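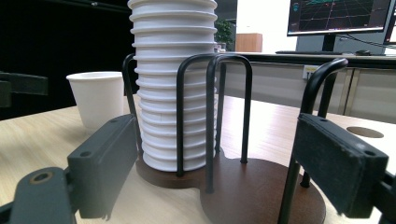

Coffee Station > Cup & Lid Holders

Wandau Double Cup Holder, brown wood and black wire
Sold by Marow

The maker's sheet says this holder "transforms your counter." It holds cups. Whether you need to pay for something to do that depends on how often your paper cups end up rolling behind the coffee machine.

You get two round wooden bases joined together, one smaller and one larger, with black wire loops standing up from them. Cups go in the small side. The large side is sold as a lid spot, though our buyer Malou Hjaltested keeps sugar packets in hers and we see no reason to argue.

The sheet also claims room for 200 cups. We doubt it. Past a certain height you are trusting the stack to hold itself up, and the wire is no help up there.

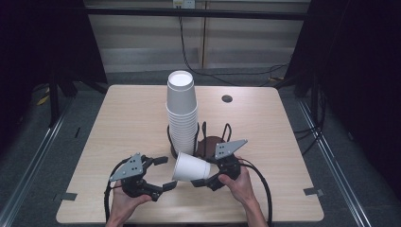 Getting one cup out cleanly is where most holders let you down, and we wouldn't call this one clever. There is no spring and no lever. The cups sit with the open end up and nest tightly, so when you want a single cup like the one lying on its side in front of the holder, expect to take it off the top and check you haven't got two.

Wipe with a dry cloth. Not for the dishwasher, whatever the old listing said.

Cups and lids not included. Ships in 5 days. Returns within 12 days, unused, in the original box.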